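About Us

Bermont gathers examples for robot learning. Companies and labs that are training an arm to pick, place, open, close or turn something come to us when they need more recorded attempts than their own people have time to make. We record the attempts, check them, label them and send them over.

We started in Brekville with one arm on a workbench and one customer, a small maker of warehouse equipment. They wanted 200 examples of a box being moved from one shelf to another. It took us most of a month, and a good part of that went into throwing out attempts we should not have kept. We now have an office in Trambridge as well, where the simulation work is done, and there are 26 of us between the two. Most of our operators came from other jobs: machine shops, dental labs, a bakery, school bus dispatch. Steady hands and patience with repeated work matter more to us than a degree.

What we do

The work comes in two kinds. In Brekville, operators guide real arms by hand controller through a task the customer has described. In Trambridge, the same kind of task is done inside a computer-rendered room, with the operator steering a simulated arm. Simulation lets us change the colors, the lighting and the placement of things between one attempt and the next without anybody getting up to move furniture. It has its limits — soft and stretchy items still behave better on a real bench — and we tell customers when we think they are asking for the wrong kind.

Both kinds go into Reddy, the software we wrote to store and sort what we record. Every attempt in Reddy carries the task, the operator's shift, the version of the setup and a pass or fail mark. Failed attempts are kept in their own folder. Some customers want them and some do not, and it costs very little to keep them.

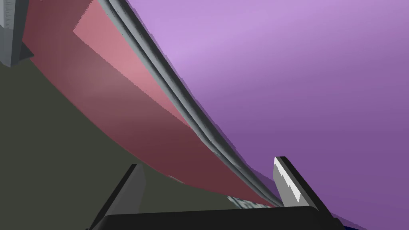 Looking past the gripper in one of our simulated setups, fingers open.

Colors in the simulated setups are kept plain, and strong ones often sit side by side. A customer can ask for surfaces closer to their own building, and we will make them, but we suggest a mix. A system that has only ever been shown one gray table tends to have trouble with a brown one.

How we check

A second person reviews each attempt before it leaves us. The reviewer watches it at normal speed, then again at half speed around any contact between the gripper and an object. Long pauses are marked. So are attempts where the arm gets the job done in a way no customer would want, such as shoving a drawer shut with its elbow. For our longest project to date we delivered 2691 examples over 6 tasks, and 1057 of those were done in simulation. The customer sent a handful back with questions about labels, and we rewrote two pages of our labeling guide as a result.

Working with us

A project begins with a written task description, one page if possible. We record a short trial set, you try it in your training, and we talk about what to change before going on. The recordings belong to you once they are delivered. We do not resell them or reuse them for another customer.

Visitors are welcome at the Brekville shop in the afternoon, when the second shift is setting up. Please write ahead so we can have a bench free. The Trambridge office is up one flight of stairs, over the print shop, and the entrance is on the parking lot side.

We usually take on new operators in November. Training is paid and is done in Brekville for both offices.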